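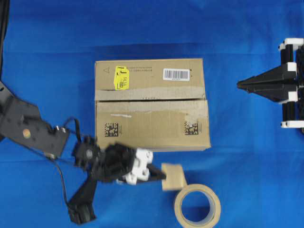 Passei anos a defender que uma banda se ouve do primeiro disco ao último, por ordem, sem saltar nada. Defendi isto em jantares e em mensagens demasiado compridas. Hoje acho que estava errado, e foi uma banda pequena que me fez mudar de ideias.

Os Potitura nunca encheram grandes salas. Quando os vi pela primeira vez, em abril, numa associação com lotação para 296 pessoas, ainda havia lugares à porta. Tocaram o Hollow inteiro, de seguida, e a Rozália Szalai quase não falou entre as canções. Eu só conhecia esse álbum. Não sabia que havia dois antes, nem que o primeiro tinha saído numa edição de 400 cópias pela Kivow, hoje difícil de encontrar.

Fui para casa e fiz o que sempre fiz: comecei pelo princípio. O primeiro disco é fraco. A bateria soa longe, as letras repetem-se e há uma faixa de nove minutos que não precisava de passar dos quatro. Se tivesse começado por ali, tinha desistido e não teria voltado. Como já gostava do Hollow, ouvi-o com paciência e reconheci duas ou três ideias que mais tarde deram boas canções. "Murakami", por exemplo, já lá está em esboço, mais lenta e sem o segundo refrão.

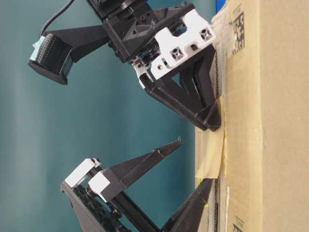

A ordem cronológica serve a quem já gosta. Para quem chega de novo, é uma prova de resistência, e muitos fãs antigos tratam-na assim de propósito. Querem que os outros mereçam a banda. Conheço bem a atitude, porque a tive. Quando alguém me dizia que só conhecia o disco mais famoso, eu respondia com uma lista de leituras, como um professor aborrecido.

Também não concordo com o extremo oposto. Ouvir apenas a canção que a plataforma escolheu e passar à seguinte deixa muito pouco. Um álbum foi pensado para durar aqueles quarenta minutos, com uma faixa a preparar a outra, e vale a pena dar-lhe esse tempo pelo menos uma vez. No Hollow, a última canção perde metade da força fora do sítio.

O que peço é menos cerimónia. Comece-se pelo disco de que um amigo gosta, pelo que estava barato na loja ou pelo do concerto. Depois anda-se para trás ou para a frente, conforme a vontade. Os discos fracos podem esperar, e alguns podem ficar por ouvir.

Entretanto comprei o segundo álbum em vinil, usado, com a capa gasta num canto. Ainda só ouvi o lado A.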